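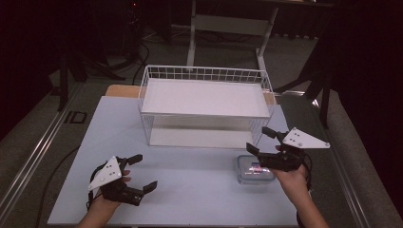 **Clerkham Stages Rally, pre-event car inspection**
Car: Kellar R2, entered by Coste Motorsport
Inspector: Nizar Khalaf
25 July 2022

Result: pass with two items to fix before the start.

## Cabin

- [x] Roll cage, welds and mounting bolts. No cracks. Padding replaced on the driver's side since the Skurasden round.
- [x] Seats and rails. Tight, labels readable.
- [ ] Harnesses. Driver's is fine. Co-driver's left shoulder strap is frayed near the adjuster. Replace the full harness, not the strap alone.
- [x] Hand-held extinguisher. In date until December, gauge in the green.
- [x] Plumbed-in extinguisher. Pull cable moves freely inside and out.
- [x] Belt cutters within reach of both crew, belted in.

## Engine bay and electrics

- [x] Battery clamp and terminal covers.
- [x] Master switch. Stopped the engine from both positions.
- [ ] Fuel line at the bulkhead. Rubbing on a bracket. No leak, but it needs a sleeve and a second clip.
- [x] Throttle return springs.
- [x] Catch tank. Empty, lid secure.

## Wheels, brakes, underside

- [x] Brake pads and discs. Rear pads are down to around half. Team has spares.
- [x] Wheel studs, all present.
- [x] Sump guard. Dented at the front, bolts sound.
- [x] Mud flaps. Right rear was short at first look, changed while I was there.

## Carried in the car

- [x] Warning triangle
- [x] OK/SOS board
- [x] First aid kit, sealed
- [x] Tow strap

Helmets and suits were checked separately and both crew cleared.

Bring the car back to the inspection bay once the harness and fuel line are done. I only need to see those two items. The start sticker stays with me until then.

N. Khalaf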